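I got to Gescombe a little after lunch and was handed a coffee before I'd even found a chair. The woman who runs data collection there talks fast and laughs a lot, so my notes are a mess (sorry!).

I asked what her days look like. "Repetitive," she said. "You drive the hand, you do the pick, you save it, you do it again. A good day is 300 episodes. A bad day is the one where you find out your labels were off since breakfast."

They started in December with a plain two-finger gripper and got up to 800 episodes before switching to a hand with proper fingers. Did the old stuff carry over? "Some of it. The reaching part, sure. The fingers had to learn from scratch -- and so did we!"

What surprised me was how much she likes the failures. Fumbled grasps, near misses, a cup that rolls away -- she keeps them all, tagged. "Wuvov, our old training setup, only ever saw clean runs, and the first time it missed something it just froze. Poor thing had never seen anybody recover."

So what makes a good operator? She thought about that one for a while. "Somebody who gets bored slowly," she said. "If you rush, the model learns rushing."

She has 3 people on the rota now and wants more, and she'd love to try softer objects next, socks and sponges and so on.

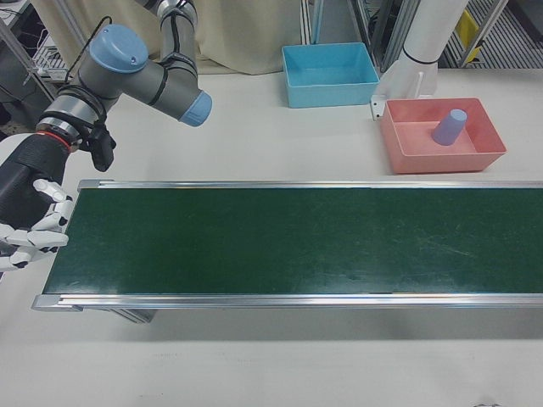 "Socks scare me a little," she told me, "but the cups are getting dull, and I'd like us to start before the summer."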